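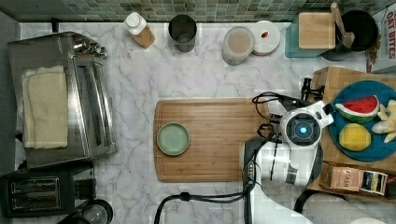
Forums > Cats > Feeding > Dry to wet

Switching an adult cat from dry to wet, 7 days or 30?
Started by Géza Sipos, September 29, 2019

gsipos
Neutered male, age 5, dry food only until now. The Skollarex leaflet gives a 7-day changeover. On day three he left the wet portion and ate the kibble around it. Continue or restart?
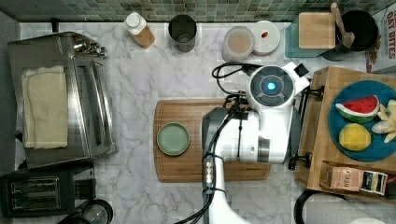 Photo: Cyprian Głowacki

r_olszewski
Restart. Seven days suits a change between two dry foods. A texture change takes longer. I used 30 days and replaced a little more kibble each week. Weigh the cat weekly.

Duda_I
Disagree on 30. Mine switched in a week once I stopped leaving kibble out overnight. Set mealtimes did more than the ratio.

r_olszewski
Fine if he eats. A cat that refuses food for a full day needs a call to the vet, so I would not use hunger as the method.
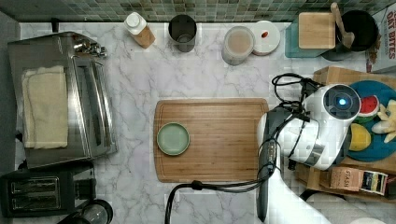 ch_hung
Serve the two foods separately. Mixed, the kibble goes soft and some cats reject both. Deep bowls also put mine off. A small round plate with a slightly raised rim, like the sage-green one on the cutting board, is the shape I use for wet food. Lift leftovers after 30 minutes.

gsipos
Restarting with separate dishes and the slow schedule. Still have a 700 g bag of dry to use up.

Last updated: October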